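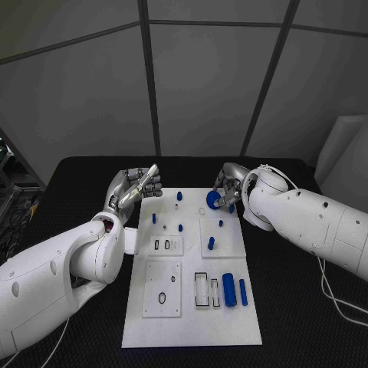

Company > Who we are

Travness is a small company for business telephony. We connect offices, hotels, medical practices and warehouses which want to move to internet calling but still have good telephones, door intercoms and fax machines that they do not wish to throw away. At present we look after 694 customer sites, and most of them came to us through another customer.

We started as the repair workshop of a telephone shop called Castellanos. In those years we mainly opened old switchboards and replaced power supplies. When customers began to ask for calls over their data network, we learned this work step by step, first in our own office and then with the patient people at the Judmont business park, where our first complete system is still in daily service.

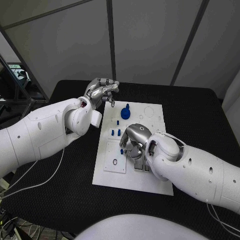 After Judmont we understood that the telephones are the easy part. The difficult part is the numbering plan, the hunt groups, the night message and the one extension in the cellar which does not appear on any drawing. For this reason we always visit the building before we write an offer. The visit takes half a day and we do not charge for it.

Our own product is Ginico, a management panel for desk phones and adapters. With it an office manager can move an extension to another room, change the opening hours or listen to a queue message without calling us. The present version handles 161 extensions on one licence. Larger customers can join several licences together, and we set this up for them.
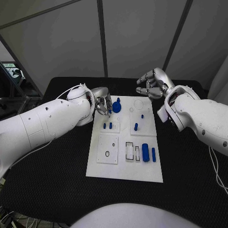 Both arms at the white board, with a blue gear-shaped part near its upper edge.

We are 6 technicians and 4 colleagues in customer service. Everybody who answers your call has also done installations, so you will not have to explain twice what a trunk line is. The support line is open on working days from eight to six, and in June we also test the emergency numbers of every customer who has a maintenance contract.
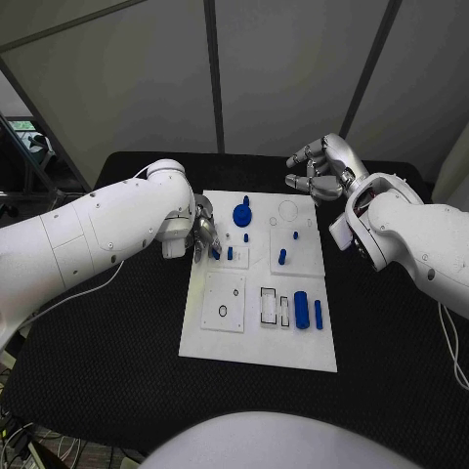
Good cabling is a subject on which we are quite strict. Many complaints about noise or lost calls come from a plug which is pulled a little every time somebody moves the desk. We like to see some free length at each moving point, in the way the thin white cable makes a loop along the underside of the left arm. Under a desk we do the same, and we label both ends before we leave.

If you would like us to visit your building, please write to the office or telephone us in the morning. It helps if you can send a list of your present numbers and the name of your current provider.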